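Bracelet or strap for an older manual-wind? Opinions wanted
Watches and Straps > General talk

junaid_b
Picked up a Brulmont hand-winder last month from a chap who was clearing out a drawer. Steel case, silver dial, small seconds, no date. It came on a tired brown strap that had gone stiff at the buckle end, and I've been going round in circles over what to replace it with. The lugs look like they were made for a bracelet, but every picture I can find of the model has it on leather.

My budget is 40 quid for the strap, or a fair bit more if I go for steel, as I'd only want to buy a bracelet once. It keeps decent time and I wear it to work most days. I also wear it when I'm cooking, which I know I shouldn't.

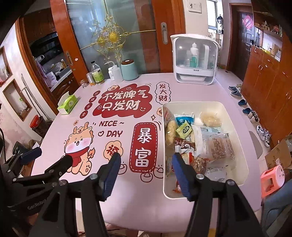 The other thing is that my wrist is on the small side and the case is fairly flat, so anything thick at the lugs lifts it up and makes it look odd. I tried a padded strap off another watch and it sat like a bottle top. Any thoughts welcome, including "leave it alone".

Chaimae_Benkirane
Thin leather, no padding, and have it taper towards the buckle. I have a Brulmont from the same family and it looks right on nothing else. A bracelet will put marks on the inside of the lugs, and you can't undo that without polishing, which you don't want either.

Check the spring bars while you're at it. Mine had one bent and one that was too short for the lugs. I changed the pair.

tick_over
Disagree on the bracelet. I've had an old one on mine for years and the lugs are fine. The marks come from bracelets with loose end links that rattle about. If the end links fit properly nothing moves and nothing gets marked. The trouble is finding one that fits.

Chaimae_Benkirane
"If they fit properly" is doing a lot of work there. Original bracelets for these hardly come up, and when they do they're stretched. The new ones are made to fit everything and fit nothing.

asif.bhutto
Grutura do a flat steel mesh that might suit. It has straight ends, so there are no end links to worry about, and it's thin enough that it won't lift the case. I use mine through the summer and go back to leather when it cools down. The clasp slides, so you can get the size right to the millimetre instead of being stuck between two holes.

Only complaint is that it catches arm hair for the first week or two.

junaid_b
Hadn't thought of mesh. Does it look too modern with a silver dial? I'm picturing something you'd see on a diver.

asif.bhutto
The coarse ones do. The fine weave looks about right for the age of the watch. I'll try to get a photo of mine up later but it's on the other strap at the moment.

Nighat C
Whatever you choose, get the watch serviced before you spend anything on the outside. You say it keeps decent time, but if it came out of a drawer then the oils could be dry, and wearing it daily like that is what does the damage. A new mainspring and a clean cost me more than the watch did, and I still think it was the right order to do it in.

tick_over
I wouldn't rush that. If it's running well and the swing looks healthy, wear it and keep an eye on it. I've seen more old movements spoiled by poor servicing than by a year of wear.

Nighat C
And I've seen pivots worn down because somebody thought it was running well. We're not going to agree on this one. Junaid, at least have somebody open it and look.

junaid_b
Fair enough. There's a man in the market who does batteries and says he does mechanicals as well, but I'd rather find someone who does them all day. I'll ask for a quote and see.

Amna Usmani
I've started a short list of straps for flat cases as this comes up every few months. Pasting it here so it can be found, and I'll edit it as people write in.

Bawa unlined calf: very thin, soft from the first day, buckle is nothing special. Comes in a short length for small wrists.
Caltelen suede: thin enough, but it darkens quickly where it touches the skin. Wouldn't cook in it.
Grutura fine mesh: as Asif says above. Straight ends, sliding clasp.
Plain one-piece nylon: cheap, but it runs under the case and adds height. Not for this watch.
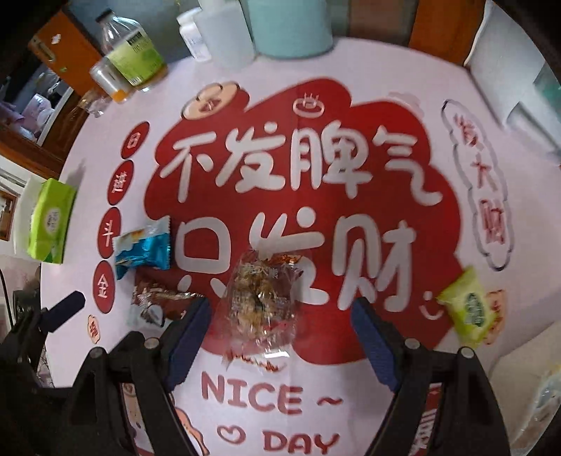
Last edited by Amna Usmani in March, 21:40. Reason: added the nylon and fixed a spelling

I've had the Bawa on and off the wrist for two winters and it has worn better than I expected. The keeper loop came unstitched, and a drop of glue sorted it. If anyone has one that lasted longer, or fell to bits sooner, let me know and I'll put it in.

tick_over
Nylon doesn't have to be one-piece. The two-piece sort goes on like a normal strap and adds no height at all.

Amna Usmani
True, I'll put that in next time I edit it.

junaid_b
Thanks all. I've ordered the Bawa in the short length, dark brown, and a pair of new spring bars. If I get on with it I'll leave the mesh until the summer. I've also sent a message to a repairer about having the back off — no reply yet.

Chaimae_Benkirane
Good choice. Put a bit of tape over the backs of the lugs when you change it over. The spring bar tool slips when you least want it to.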